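¿Cómo aprende un robot a guardar cosas? ¡Con las manos de alguien!

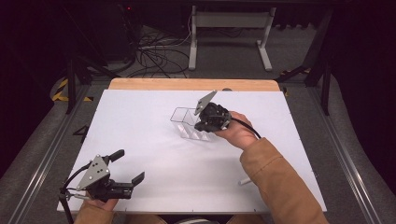
Pinzas en vez de dedos

Me llamo Heather Chisholm y trabajo en Budum, un proyecto donde enseñamos a los robots a ordenar objetos pequeños. Suena fácil, ¿no? ¡Pues prueba a hacerlo con pinzas! Llevas una en cada mano, las abres, las cierras y lo intentas con una varilla blanca y una caja transparente con ranuras muy estrechas (a mí se me caía todo el rato).

¿Y el robot qué hace?

Estudia. Cada intento se guarda como una lección: cómo se movieron las pinzas, cuándo se abrieron, cuándo se cerraron. Juntamos hasta 3.000 lecciones y un programa de ordenador las repasa muchísimas veces, como cuando tú repasas las tablas.

¿Funcionó?

Bastante. Mi compañero Euan Dow hizo dos pruebas. Con pocas lecciones, el robot acertó tres veces de 20. Con todas, ¡14 de 20! Todavía falla cuando la varilla está muy torcida, y en eso andamos ahora.

Pruébalo en casa

Busca unas pinzas de cocina y un lápiz, y mételo en un vaso. Luego cambia de mano. ¿Cuántos intentos has necesitado?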